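Chapter 7
Pushing Things Around

By the time most clubs reach this chapter they have an arm that moves, a computer that admits the arm exists, and a strong wish to pick something up. Please hold off. Picking things up requires a hand, and hands are Chapter 13. In this chapter your robot gets a stick.

The stick is a humbler tool than it sounds. With it a robot can nudge, shove, herd, line up, separate and, with very little effort on your part, sweep everything you own onto the floor. People do a great deal of their own tidying this way. Watch anyone clear a space on a crowded desk for a cup of coffee and you will see very little grasping and a good deal of forearm.

Pushing also looks easy, and this has ruined many an afternoon. The Numstead robotics club, whose project runs through this part of the book, set aside one meeting for it. They were still at it in April. Their task fit on an index card: given a board with blocks on it, bring blocks of the same color together. Fongchan Luangrath wrote the card. She has since said she would have written a different one.

The first entry in the club's notebook on the subject reads, in full:

Feb 20, 2023. Pushed the cylinder. It went left. We did not say left.

Nikola Petek, who was driving, blamed the software. Wenjie Guo, who wrote the software, blamed the driving. Both were wrong, and the reason they were wrong is the subject of Section 7.2. A block pushed through its center of friction slides straight ahead. A block pushed anywhere else turns as it slides, and once it has turned you are no longer pushing it where you were, so it turns some more. The error feeds itself. Small mistakes in pushing do not stay small unless somebody, or some program, keeps looking and correcting.

What you will need

A flat board, fixed down so that it can't join in. The club screwed theirs to the bench after the arm moved the board and left the blocks more or less where they had been, relative to it.

Blocks in a few colors and a few shapes. Include at least one cylinder and at least one shape with points. They misbehave differently, and you should meet both kinds early.

An arm with a plain, rounded tip. Sharp corners on the tip will catch on sharp corners on the blocks. If your arm came with a gripper, take it off and put it in a drawer that somebody else has the key to.

A camera that can see the whole board, and something fixed for it to measure against. A printed square marker beside the board will do.

A notebook. Kaiwen Cheng kept the club's, and logged 253 pushes in it before anyone asked him to stop using the word "allegedly."

What you will be able to do

By the end of the chapter you should be able to predict which way a block will turn from where the tip touches it, plan a push in short steps with a look between each one, and decide when to give up on a push and come at the block from the other side. The last skill is the hardest to teach a robot, and not much easier to teach a club.

You will also have to decide what counts as finished. "Together" was perfectly clear to everyone at Numstead until Tianyou Gu asked whether 2 blocks had to touch, or only be near each other, and if near, how near. The meeting ran over. Settle this before you write any code, put it in the notebook, and don't let anyone improve on it halfway through.

Before reading on, look at the board below and choose a first move for the arm. Take the green pair as your target: the star is at the tip, and the cylinder is out in the open on its own. Decide which of them you would push, and from which side. Keep your answer. Section 7.4 comes back to it, and it is more instructive if you haven't quietly changed your mind.

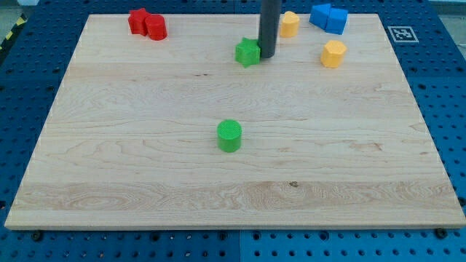 7.1 Where the Tip Touches

Put a hardcover book on a table and push it with one finger at the middle of its long side. Now move your finger an inch toward a corner and push again. The book swings, and your finger ends up somewhere along the edge you didn't choose. Do this a few times before you go near the arm. The book is cheaper to drop.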